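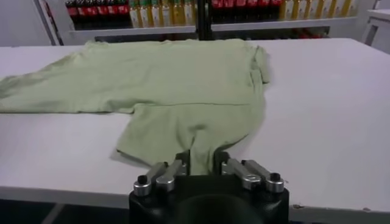 Light green shirt on the white top.

Surkura Work Table, White
Item 853

Print this page
E-mail this page to a friend

The Surkura is a plain rectangular table for folding, sorting and packing clothes and linens. It is sold to laundries, hotels, thrift stores, uniform rooms and anyone else who handles a lot of fabric and wants a clear surface to do it on. There is no shelf above the top and no rail around it, so sleeves, hems and the corners of sheets can hang over any side.

The top is white only. We get asked for gray and for wood tones, and we don't stock them. On a white surface you can see lint, loose thread and most stains before a piece goes into a bag, and colored fabric is easy to find the edges of. Pale green, light blue and most pastels stand out well. For white sheets and towels some customers put down a colored mat.

Price: $188 each, legs included
Weight: around 50 pounds
Warranty: 5 years on the top and the frame
Finish: white

What comes in the box

One top, four legs, one bag of bolts and a hex key. The legs go on from below with the top face down on a blanket or a piece of carpet. Two people can put a table together in a few minutes, and one person can do it with some patience, though turning it over alone is awkward. Tighten the bolts by hand first, stand the table up on a level floor, then go around again with the key. Check them once more after the first week.

The feet screw in and out a little for uneven floors. They are not wheels. If you need to move the table often, ask about the caster set, which is a separate item and raises the top slightly.

Using two together

Most of our orders are for two or more. The usual setup is one table for the piece you are working on and a second one beside it for whatever is waiting. The tops are the same height, so you can pull a piece across without lifting it. A narrow gap will show where they meet – there is a small lip on the frame under the top, and the edges won't close up completely. Socks don't fall through it. Coins and shirt buttons can.

If you want the pair held together, the Wotano joining clips fit under the frame and take no tools. Use two clips per joint. They keep the tables from drifting apart when someone leans on one, but they are not meant for carrying two tables at once. Take the clips off before you move anything.
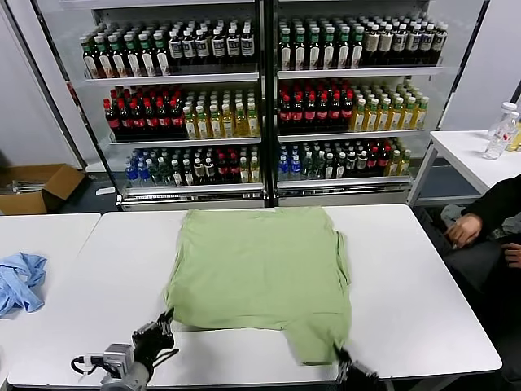

T-shirt spread out on one table, with a second table to the left.

Folding shirts on it

An adult T-shirt lies flat on the top with space left to turn it. Lay it face up, smooth it out from the middle and bring the sleeves in. Let the bottom hang over the near edge if that is how you like to work, and slide the shirt back when you are ready for the last fold. People who fold face down can do the same thing with the shirt turned over.

Keep the finished stack at the far corner and away from the pile you are pulling from. With two tables this takes care of itself. With one, a strip of tape across the top makes a good enough border, and it peels off the surface without leaving much behind. Any glue that stays can be taken up with rubbing alcohol on a rag.

Where to put it

Leave room for a person to stand on both long sides. If the table goes in front of cupboards or coolers with doors that swing out, measure the door at its widest before you pick the spot. In a shared room, such as a break room with drink coolers along the wall, people will walk behind the table all day and should not have to squeeze past whoever is working.

Overhead light from directly above is best. A lamp off to one side throws shadows under every crease and makes it hard to tell a wrinkle from a mark.

Cleaning

Wipe down with a damp cloth and a drop of dish soap, then dry. Dudek surface spray is fine for daily use. Do not use scouring powder or steel wool, which will dull the top. Do not iron directly on it. A warm towel from the dryer does no harm, but a hot iron will leave a mark that the warranty does not cover.

Ink from laundry pens should come off the same day with rubbing alcohol. After a week it may not.

From a customer

"We bought two in March for our linen room and have since ordered a third. The white shows everything, so we wipe them more than we did the old ones. Assembly sheet could use bigger print. The tables themselves are steady and I have no complaints about the height."
– Ghizlane El Ouafi

We have passed the note about the print size along, and the current sheet is larger.

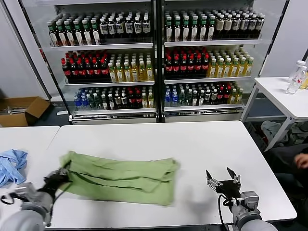
Ordering and delivery

Tables ship flat from the Prallelbridge warehouse, one to a carton. Orders of four or more go on a pallet, and the driver will bring the pallet to your door but not up stairs. If you have no loading dock, say so when you order and we will send a truck with a lift gate.

Look over the carton before you sign. Dented corners should be written on the delivery slip, and a photo helps. Replacement legs and feet are kept in stock. Replacement tops have to be made up and take longer.

Returns are accepted on tables that have not been put together. For quantity pricing, caster sets or clips, ask for Manuela Sanna at the order desk, and have item number 853 ready.

Page updated June 27, 2020

Print this page
E-mail this page to a friend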